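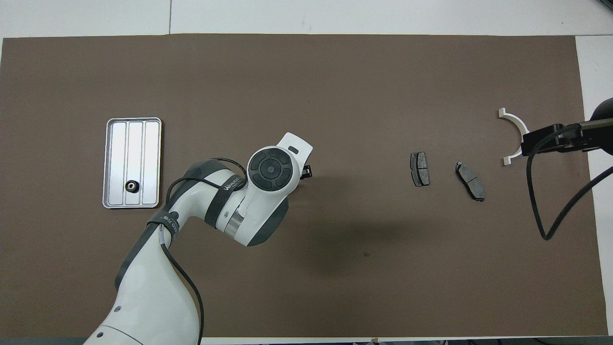
Tamsel Orvick
Local news reporter, Brultberg

4 min read

Brultberg's shared workshop has a robot arm learning to handle brake pads, and the members want it ready to show by October.

The build goes by the name Pons. It started as a talk over the parts bench – somebody had a box of used pads from a friendly garage in Clekbridge, somebody else had access to an arm, and the garage kept asking if there was a quicker way to go through the old stuff. Sorting by hand is dull. Also dirty.

So, the plan. Arm picks up a pad, sets it down in the right place, goes back for the next one. Small parts go in a tray. No conveyor, no cage full of fancy sensors, just a tabletop and a dark mat. Members say the mat was the best money spent so far, since the old bare table threw glare at everything.

It's a modest setup to look at. White and grey arm coming in from one corner, a couple of black straps around it with lettering on them, cable looped at the elbow. Two brake pads off to the right, one more or less upright, the other on a slant. Metal tray on the left with three long channels, and in the middle one a little black ring. On the far side a white half-round piece stands next to a black bracket and clamp.

The pads are the hard bit. A flat block would be easy, the group says, but a brake pad has a backing plate wider than the friction side, and on some of them tabs that stick out. Grab it wrong and it twists in the fingers. The first week was mostly dropped pads. One went off the table and took a chip out of the floor paint, still there if you want to see it.

They've logged 455 tries since then. Every one goes in a paper notebook that hangs by the door – what pad, what angle, did it hold. The tilted ones fail more often then the straight ones. A member who does most of the programming thinks that is down to how the wrist turns in before it closes, and has rewritten that part more than once. The latest version went on last week. Too soon to say.

Speed is not the point yet. A pick takes the arm 30 seconds on a good run, and anyone at the bench can beat that with one hand and a coffee in the other. The group is fine with it. They want it boring first, fast later.

Small parts are further behind. The ring-type bits roll, and one that lands on the rib of the tray rather than in a channel tends to end up on the mat. There's talk of a softer set of finger tips. There is also talk of just tipping them in from a cup, which some members think is cheating and others think is the obvious answer. No vote taken.

Money, then. The workshop has put 110 dollars of its own into Pons up to now, mostly mounting hardware, cable ties and the mat. The brackets were bent twice and drilled once too often. The arm is on loan and has to go back in good shape, so there is a rule about it: one person at the keyboard, one person at the stop button, no running it alone at night. The rule is taped to the wall and it is, by all acounts, followed.

Other groups have been in touch. A workshop over in Nasness is trying something close to this with bike parts and wants to swap notes on grips. The two might do a joint evening once Nasness has its own table up. Nothing set.

As for the garage in Clekbridge, it has offered another box of pads, different makes, more worn. The group said yes and then had to find somewhere to put them. They are under the stairs for now, next to the paint.

Not everyone at the workshop is sold. The woodworkers would like the bench back, and the compressor can't run during a test because the table shakes. A timetable went up after that: arm in the mornings, noisy tools after 2 in the afternoon. It has held so far, apart from one long session that ran over into somebody's chair legs.

The October showing is planned for the workshop itself, free to get in. Visitors will be able to pick a pad, lay it on the mat any way they like and see what the arm makes of it. Kids welcome, with an adult, behind the line on the floor. Closed shoes please. Parking in Brultberg is bad on market mornings so walk if you can.

Anyone with old pads to give away can leave them at the side door in a box with a lid. Clean ones preferred. No discs, no calipers, they have no room.

Home News Workshops Events Notices Contact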